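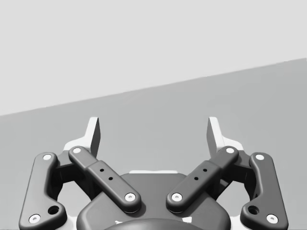

## Pre-collection checklist, simulated wrist view

Site: Tamirgate, simulation room
Project: Clunimov, grasping examples
Date: 8 July 2020
Checked by: Pichit Yensuk
Second reader: Myfanwy Ellis

Please fill in one list for each scene file, before the first episode is recorded. Write a comment also when the item passes, if you saw something that the next person should know. "OK" alone is accepted only in part D.

### A. Gripper model and wrist view

- [x] **A1. Gripper is open at reset.** Pass. Fingertips are well apart and hold nothing.
- [x] **A2. Both fingertips are inside the view.** Pass. In May we had a scene where the right tip was outside the picture and we lost all of the episodes from that day.
- [x] **A3. Left and right links mirror each other.** Pass. I compared the outer links first and then the inner ones. The white pin caps are present at the joints on both sides.
- [x] **A4. No part is missing its color.** Pass. Dark gray body and links, white tips, white strip on the rim of the palm housing.
- [ ] **A5. Links do not pass through the housing when closing.** Not checked today. It must be done with the slow closing script, and this script is still with Ayman Hakim for repair.

### B. Scene

- [x] **B1. Reset view has no objects before the spawn command.** Pass. Only the gray surface and the paler background behind it.
- [x] **B2. Edge between surface and background is clean.** Pass, with comment. The edge is straight but it goes up toward the right. I asked Georges Geagea if the camera should be level with the surface. He answered that the tilt is in the scene file on purpose and I should not correct it. Please do not correct it.
- [ ] **B3. Surface texture is loaded.** Fail. The surface is plain gray. The scene sheet from Madville asks for the wood texture in all scenes of this group. I reloaded the file two times with the same result. Recording without texture is allowed only if Hussam Sabbagh signs in part E.
- [x] **B4. Random seed is written in the log.** Pass. Seed 899.

### C. Recording

- [x] **C1. Image size in the settings is 384 on both sides.** Pass.
- [x] **C2. Joint values and images have the same time stamps.** Pass after restart. At the first try the joint values were 3 steps behind the images. After I restarted the recorder the difference was zero, and it stayed zero for the whole test episode.
- [x] **C3. Test episode can be replayed.** Pass. The replay ended in the same joint position as the original.
- [ ] **C4. Success label is written at the end of the episode.** Fail. The field exists but it is empty. An empty field is read by the training loader as "no success," so we would teach the policy that good grasps are bad. Do not start recording with this item open.
- [x] **C5. Operator name is not stored in the episode file.** Pass.

### D. Disk and safety of the workstation

- [x] **D1. Free space is enough for 20 episodes.** OK
- [x] **D2. Backup to the Ghanem server is switched on.** OK
- [x] **D3. Hardware output is disabled.** OK. I add a comment here anyway: the switch in the menu has the same color for on and off, please read the word next to it.

### E. Decision

Scene is **not released** for recording. Open items: A5, B3, C4.

Comment from second reader (M. Ellis): I agree with the result. For B3 I think that the texture path has changed after the last update of the scene folder, the older scenes may have the same problem. For A3, please write next time also if you checked the links in the closed position, or only in the open one.

Reply (P. Yensuk): Only in the open one. I will check closed together with A5.

Recording without texture allowed: ☐ yes ☐ no
Signature H. Sabbagh: ____________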